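Cup sorting: where the recording has got to

The cup task has been the main job on the ground floor this spring, and several people have asked what the sessions consist of and when there will be something to try. This is a short account of both.

The aim is a set of examples that a learning system can be trained on. A person holds the gripper in one hand, carries out the task at the table and puts everything back, and the camera on the gripper records the whole thing from just behind the fingers. One pass is one example. We have 444 that Ekrem Eren has checked and passed. The ones he turns down are kept in a separate folder, with a word or two on what went wrong.

Most of the rejected ones fail for the same few reasons. The person starts moving before the recording does, or the fingers close out of view behind the operator's own sleeve, or the cup is nudged into place with the other hand. The last one is a hard habit to break. If you catch yourself doing it, stop the pass and begin again. Please don't try to rescue it halfway through.

A session is 60 minutes with a break in the middle. We tried longer ones in November and the later passes were noticeably sloppier – people cut corners on the approach and let go too high. Vasilis Stojanovska now changes the starting layout after every 8 passes, so that the cups don't always begin in the same places. He also moves the operator to a different side of the table. Leave the chairs and shelves where they happen to be. A background that changes a little from day to day is good for the data, and we would like people to carry on walking through as normal.

The first training run, which we are calling Flakon, used the early examples only. It reached for the right cup most of the time and then closed its fingers too soon. Slower approaches should help with that, so operators are asked to take the last few centimetres gently. The next run will be called Flakier and will use everything passed by Tue 28 April. Meireles is the name for the stacking task, which hasn't begun.

New operators should speak to Vasilis before their first session. He will go through the grip, the start and stop signals and how to wear the recording kit. Spare batteries are to go back on charge at the end of each session, including the half-used ones.
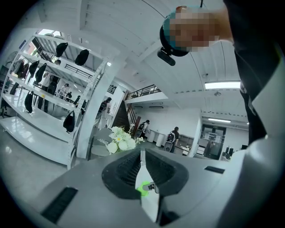
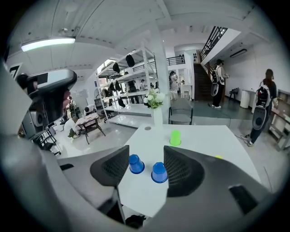
The ground floor from two of the grippers. The blue and green cups are in the second picture.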